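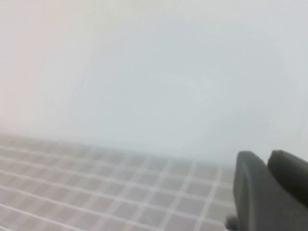
Sourdough in the Dorm: How Flour and Fridge Time Change a Loaf

Project report, Purificación Mateos
Sep 27, 2024

I picked this project for a pretty selfish reason: I wanted a semester's worth of bread. My roommate had already given up on the bag of rye in our cupboard, so I started a starter with it and fed it every morning before class. By the second week it was climbing up the jar and smelling like green apples, and I was completely hooked!

What I wanted to find out

My question was whether a long rest in the fridge makes a bigger difference to flavor than the kind of flour you use. Most recipes I read treat both as important, but they almost never change just one at a time. So I did that.

What I did

I used two flours, a plain white one called Pamix and a stone-ground whole wheat from the Hollenstein mill. Every batch got 1000 grams of flour, 18 grams of salt and the same amount of starter. Water was the tricky part – whole wheat drinks a lot more of it, and my first whole wheat dough at the white flour's water level was like wet cement that had already set. I ended up giving it 120 grams extra, so yes, that's a second thing that changed, and Jonas Wieser (my project partner, and a much stricter person than me) made me promise to write it down.

Half of each batch went straight to the oven after rising on the counter. The other half sat in the fridge overnight and got baked the next day. We cut everything the morning after baking, put the slices on plain plates and had people from our hall rate them for sourness, crust and "would you eat another slice."

What we found

The fridge won on sourness, for both flours. With the white flour the difference was huge: people called the same-day loaf "nice" and "like store bread" (ouch), and the overnight one got words like tangy and nutty. With whole wheat the gap was smaller, probably because that flour already tastes like so much on its own.

Crust was messier. Our oven has a hot back corner and we didn't turn the first few loaves, so I don't trust those scores much.

What I'd change

I'd turn every loaf halfway through, and I'd weigh the starter after stirring it down. I'd also like to try a third flour, maybe spelt. Jonas wants to measure acidity properly with test strips, and he has already started a second jar of starter on his windowsill, fed with the white flour.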